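Khaemba Road resurfacing: what to expect and when

The resurfacing of Khaemba Road and the streets leading off it has been put back to August. The parish was told in writing last week, and the letter is on the noticeboard outside the library for anyone who wants to read the whole thing. The work had been planned for the spring, but the contractor, Hudness, has been asked to finish two other jobs first.

The total cost given in the letter is 4000 per household if you divide it the way one resident did at the last meeting, so it is worth saying again that households are not being charged. The money comes out of the highways budget, and the parish is putting in 3830 pounds of its own towards the new kerbs by the school and the dropped crossing at the chemist. That sum was agreed last year and has not changed.

Work will be done in 6 stages, starting at the Dirkell Lane end and moving towards the river. Each stage will be closed to through traffic between half past nine in the morning and four in the afternoon. Residents will be let in and out on foot at all times and by car when the machines are not directly outside. If you have a hospital appointment or a delivery you can't move, ring the parish office beforehand and your house will be put on the list given to the site foreman each morning.

Bins. Collections will stay on the usual day but bins must be out by seven. On closed sections the crew will wheel them to the end of the road and back again, so please put your house number on yours if it isn't there already. Last time a good many went home to the wrong address, and one brown bin from Mill Close was never seen again.

Buses. The 54 will run along Dirkell Lane for as long as the work lasts. The stops at the post office and the Methodist chapel will be out of use and there will be a temporary stop outside the garden centre. The bus company has said that the timetable will be the same. Priya Montoya has asked whether the first bus could wait a few minutes at the garden centre for people walking up from the bottom of the village, and we are waiting for a reply.

Parking. The field behind the Mukico works will be open for residents' cars overnight. It is grass, and the gate is narrow, so larger vans would do better in the village hall car park. The hall is let on most evenings and the committee asks that the four spaces nearest the door are left clear. There is no charge at either place. Cars are left at the owner's risk.

Cars still parked on a closed section at half past nine will be moved to the nearest side street. They won't be ticketed, but you may have to go and look for yours.

Road markings came up several times at the meeting. The white lines will go down after the new surface has had a few days to settle, so for a short while there will be no centre line and no stop lines at the side roads. Temporary signs will be up, and drivers are asked to take extra care at the Dirkell Lane crossroads, where there have been complaints for years about people turning out without stopping. Efren Cruzado has offered to collect these complaints together and send them in. He would like the time of day and the direction the car came from, if you can remember them. Names are not needed.

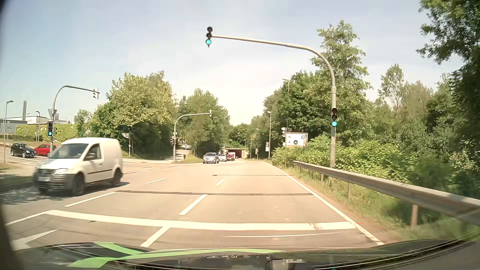
Stop line and lane markings at a junction with traffic lights.

There was a request for a second pedestrian crossing near the playing field. This is not part of the present work. The highways office will only look at it after a traffic count, and a count can't be done while the road is closed or in the school holidays. The parish has asked for one in the autumn term. A petition has been left at the post office counter and had over 54 names on it when we last looked.

The drains at the bottom of the hill will be cleared before the surface goes down. If the gully outside your house is blocked, please report it now, with the house number, and don't wait for the summer.

Comments on the order of the stages should reach the parish office by 28th February. As that is a Sunday, a note through the letterbox will do. The office can also be reached by telephone on weekday mornings. Copies of the plan are in the library, and large-print copies can be had from the desk.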